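네들로우(Nadlow) 대형 오픈 빈 2138
판매처: 세티에(Cetier) 물류용품 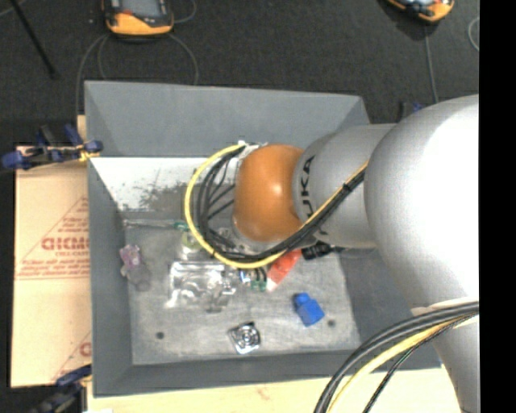 대형 오픈 빈을 고를 때 카탈로그의 적재량부터 보는 분이 많은데, 저희는 그 숫자를 별로 믿지 않습니다. 제조사가 말하는 적재량은 대개 평평한 바닥에 가만히 놓아둔 상태의 값이고, 현장에서 통을 못 쓰게 만드는 것은 무게보다 벽의 모양과 긁힘인 경우가 많았습니다. 2138도 그 점에서 완벽한 제품은 아닙니다. 벽이 비스듬해서 위쪽은 넓고 손이나 장비를 넣기 편하지만, 바닥 면적은 입구 치수에서 기대하는 것보다 좁습니다. 먼 쪽 벽은 넓고 매끈한 청회색 면이라 닦기 쉬워 보이고, 그 아래 안쪽의 흰 띠에는 짙은 회색 쓸린 자국과 얼룩이 그대로 드러납니다. 밝은색 부위의 오염이 신경 쓰이는 작업장이라면 구매 전에 한 번 더 생각해 보시기 바랍니다.

제품 개요
품번: 2138
형태: 상부 개방형, 뚜껑 없음
색상: 회색 계열 단일
용도: 부품 임시 보관, 피킹, 반품 분류
최소 주문: 4개
출고: 결제 확인 후 영업일 기준 약 13일

제조사 자료에는 "어떤 현장에도 맞는 빈"이라고 적혀 있습니다. 저희가 보기에는 과장입니다. 크기가 제각각인 물건을 섞어 담고 위에서 꺼내는 작업에는 무난합니다. 반대로 같은 규격 상자를 빈틈없이 채우는 용도라면 경사진 벽을 따라 자투리 공간이 생깁니다. 그런 경우에는 벽이 수직인 리비에르(Riviere) 시리즈가 낫고, 가격 차이도 크지 않습니다.

칸막이는 별매입니다. 끼우면 깔끔해 보이지만 바닥까지 딱 맞지 않아 나사나 와셔 같은 작은 부품은 밑으로 새어 나갑니다. 소형 부품이 목적이면 칸막이를 사지 말고 작은 상자를 따로 넣어 쓰십시오.

세척은 중성세제와 부드러운 솔로 충분합니다. 연마제가 든 세정제는 쓰지 마십시오. 긁힌 자국은 세척으로 지워지지 않으며, 사용 흔적은 보증 대상이 아닙니다.

자주 받는 문의
다른 회사 받침대에 올릴 수 있나요?
베르데일(Werdale) 받침대에는 올라갑니다. 그 외 제품은 바닥 치수를 직접 재 보셔야 합니다. 입구 치수로 맞추면 틀립니다.

대량 주문 할인이 있나요?
100개부터 별도 견적을 드립니다. 처음 쓰시는 곳이라면 최소 수량으로 먼저 써 보시고 결정하십시오.

반품이 되나요?
미사용 제품에 한해 가능하며 왕복 운임은 구매자 부담입니다. 부피가 커서 운임이 적지 않으니 설치할 자리의 폭과 통로를 미리 확인해 주십시오.

페이지 수정일: 2025년 6월 13일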